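3.2 Packing order and skin marks

I'll admit we got a bit obsessed with how fruit goes into a box! Neelam wanted the long pieces in first, and after 193 boxes I'm on her side (the round ones just fill the gaps so nicely).

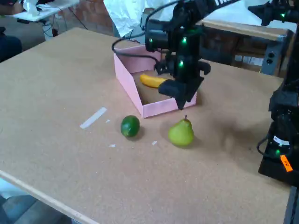

Figure 2. Banana in the open pink box, with the lime and pear still on the table.

Pears were our worry. They mark so easily, and the bit near the stem is where I always look first, so that's where our skin notes begin.

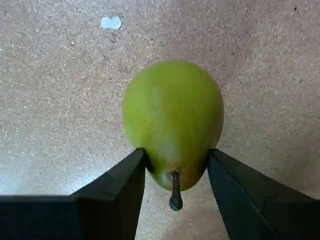
Inna Lysenko and Efua Acheampong, Baldale

Freckles like the ones on this green pear went down as "natural" in our notes, and so did the warmer blush toward the stem. Dents got their own column, which Inna filled in every afternoon through October.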